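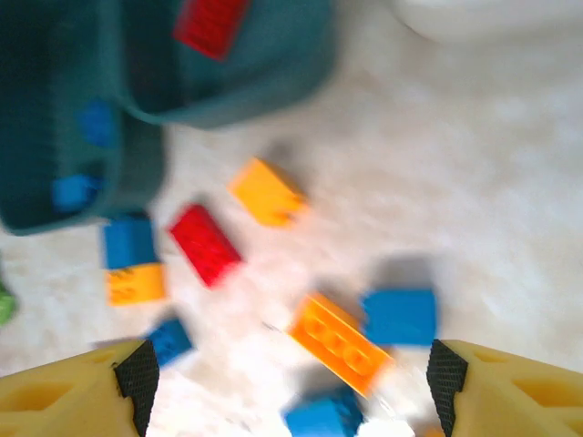

Rozália Bakos reckons the hardest thing you can ask of a small robot arm is tidying up toy bricks, and after a winter of building these I'm not going to argue with her! They're little, they land at daft angles, and the studs catch on everything. So bricks are what I tune every Tulleo on before I'll sell it.

The Tulleo is a two-arm tabletop kit that I put together at Kulent, our shared workshop, on the bench nearest the kettle. It started as a single arm (wobbly, dreadful, lived under the stairs at home) and grew a twin when I got fed up with it not being able to reach the far bin. Both arms now bolt to one grooved aluminium profile along the front, so once they're squared up they stay put. Getting them square in the first place takes a bit of patience – do it before you tighten anything, and have a cup of tea halfway.

You get both arms with grippers, the base plates, a controller board for each arm, all the cables and a bag of spare screws that I always overfill. The front profile comes cut to length. Bins, bricks and table are up to you. I'd go for bins with a low lip, as the gripper has to come down over the edge and a tall one makes the wrist do silly things.

The kit is £1375, or £200 less if you print the plastic parts yourself. Mine took nearly 336 hours on the old Vedex printer, including the ones I sat on. Leave plenty of slack in the cables round the elbows! I pulled mine tight on the first build because it looked smarter, and the first big stretch yanked a plug clean out.
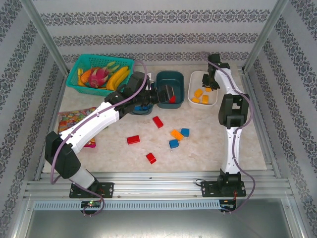 Can I start with one arm and add the second later?

That's fine, and the second arm goes on the same profile with the same bolts. Order the full-length profile at the start, though, as joining two short ones gives you a step in the middle that you'll never quite get rid of.

Orders go out from the workshop in small batches, normally early in the month. If you're near Sarıgül and fancy collecting, drop me a line first and I'll have it boxed up by the door.

Comments

Muammer Ekinci
Built mine over August in the spare room. The elbow bolts want a longer hex key than the one in the bag, otherwise lovely to put together.

brickdad
Does the gripper cope with round things? Mine would mostly be picking up tangerines.

gill_p
Any chance of a version with a shorter front rail? My desk is tiny.

This site uses cookies to remember your basket. Accept | Settings

Contact | Delivery and returns | © Kulent Workshop | Back to top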